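Notebook, race car side - July

Car back from the Skoketach round on the open trailer. Ran 19 laps in the long race before the brake pedal went soft. Driver brought it in and parked it, so no damage to the corners, but the front pads are finished and the left front disc has a crack starting at one of the drillings. Disc goes in the scrap, no point measuring it.

Stripped both front calipers in the morning. Right side clean, pistons push back by hand. Left side has two pistons dragging, and the dust seals on that side are hard and brown. New seal kit is on the shelf (Dobson, the second one from the left, ignore the open packet, it has parts missing). Bled the old fluid into a jar and it came out dark. We changed it before the round before last and should have done it again. From now on fluid gets changed before every long race, written on the board with the lap count next to it.

Ducts: the left hose had pulled off the backing plate and was lying against the tie rod. Clip still on the hose, so it slid off whole. Same clip type on the right side and that one held, but I could turn it with two fingers. Replacing both with the wider band type.

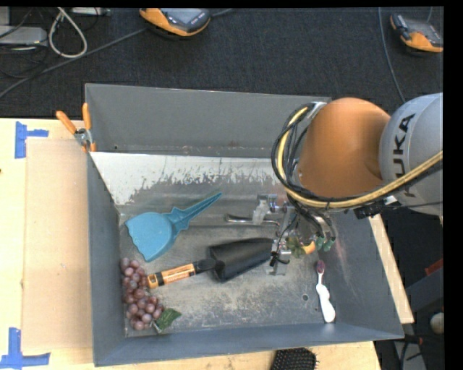
The metal bin and the KUKA arm.

After lunch, front geometry. Toe was out by 2 mm in total against the setup sheet, all of it on the left. Camber matches the sheet on both sides. Checked the left tie rod for a bend on the flat plate and it rolls true, so I think the lock nut moved. Witness mark was gone, cleaned off at some point. Repainted marks on every nut from the rack outward - please don't wipe them with brake cleaner.

Gostness wants the car with the softer rear bar for the next round. I have the bar but not the drop links at the right length. The ones on the car can be wound in by roughly 5 mm before they run out of thread, and I don't like that. Brosura can make a shorter pair if they get the drawing this week. Drawing is half done, on the bench computer in the suspension folder.

Gearbox oil drained while the car was up. Fine gray paste on the magnet, no flakes. Refilled with the same oil, new plug washer.

Still to do:
- seals into left front caliper, then bleed all four corners
- new discs on the front, both sides, bed in before we load up
- band clips on ducts
- finish drop link drawing and send to Brosura
- fuel pump connector, right side, locking tab is broken, cable tie on it for now
- reset toe again once the new discs are on and the car is back on its wheels

Corner weights wait until the rear bar question is settled. Scales are charged and back in their case.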